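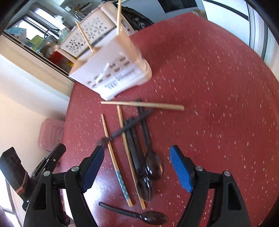
4. Loading the Caddy

Support > Table and Kitchen > Utensil Caddy > Setting Up

The leaflet says any utensil goes in any slot. We doubt it. Follow the order below.

1. Lay everything flat on the table first. Pull out the chopsticks and match them by pattern – a patterned one beside a plain one is not a pair, whatever the Domley catalog calls "mix and match."
2. Stand the chopsticks in the caddy before anything else.
3. Add spoons one at a time, bowl up. The small spoon goes last.
4. Put forks in tines up, away from the side you reach from.

Note: The Flilenent leaflet claims room for 41 pieces. Mio Koyama stopped at 8 place settings and could no longer get a spoon out without lifting its neighbors.

CAUTION: Do not trust the holder to stay put if all the long pieces lean one way. Spread them out.

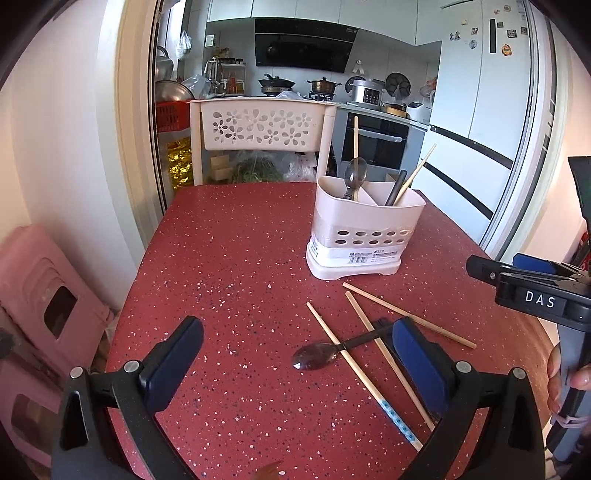 Fig. 4-2. Spoon standing bowl up, with chopsticks.

5. Leave the label on until you have copied the barcode number. Tetsuya Sekiguchi peeled his early and regretted it in December.

Products | Manuals | Spare Parts | Contact

We use cookies to improve this site. Accept | Settings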